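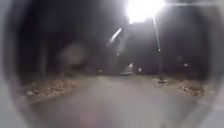 4. Night running

4.1 From bench to path

The rover we call Bodus was built on one long bench in the Wullgate shared workshop, mostly in the evenings, and it had never been further than the car park when we began to plan the night runs. By then the drive and steering were behaving very well, and the lane follower described in Section 3 had got through every daylight test we gave it. Night was the part we most looked forward to! A machine that can only find its way in good light is of little use for the job we had in mind, which was to carry tools between two buildings after the last person with a van has gone home.

The follower works from a single forward camera. It looks for the largest smooth, pale area in the lower half of the view and fits a left and a right edge to it. In daylight this is easy work. After dark there is a surprising amount left to go on. Paving keeps its pale tone under a lamp, while leaf litter and rough grass break up into speckle, and the difference in texture between the two turned out to be a stronger cue than the difference in brightness. Rafail Kalogeropoulos had argued for this from the beginning, and the texture term in Equation 2 is his.

Leaves do cause one kind of trouble. Where they have spread in from the verge, the fitted edge is pulled inwards and the rover believes the path is narrower than it is. We let it believe so. It then keeps a little nearer the middle, and in all our runs this cost us nothing but a small amount of speed.

4.2 Lamps and glare

Lamps were much harder. A strong light near the top of the view spreads into a wide bloom, and our first exposure routine answered by darkening everything, paving included. Lefteris Katsaros rewrote it over a weekend in April so that exposure is set from the lower part of the view alone, and whatever sits above is allowed to burn out. The change is only a few lines long and it was the best single thing we did.
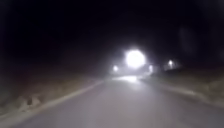 Figure 9. Road at night with a bright light ahead and its reflection on the asphalt.

A second problem comes from light thrown back by the road surface. A bright patch on the asphalt is smooth and pale, so the follower is very happy to call it path, and on a bend it will try to steer for the patch when it should be following the edge. We now give the left edge more weight whenever the far part of the view is saturated. On the roads we used, that edge was nearly always the clearer of the two, and a long clean diagonal gives the fit plenty to hold on to even when the other side has faded into the dark.

We logged 1136 separate stretches of night driving with the final settings. In 298 of them the saturated area was large enough to switch the follower into its left-edge mode. Blurred views were kept in the set, as a rover on small hard wheels shakes a good deal and we wanted the results to show it.

4.3 What the housing does

The grey housing was shaped by hand from what we had on the shelves at Tsakiris, and the curved front was chosen because it looked friendly. It also catches lamplight. With the camera in its rear position the housing shows at the sides of the view, and a bright panel there can be mistaken for paving. A fixed mask removes those areas before the edge fit. Making the mask took one evening, and it has to be redrawn each time the camera is moved, a chore we would gladly design out of the next rover. The version now on the bench at Stimthorpe has a camera bracket with two locating pins for this purpose, and so far the mask has stayed true between outings.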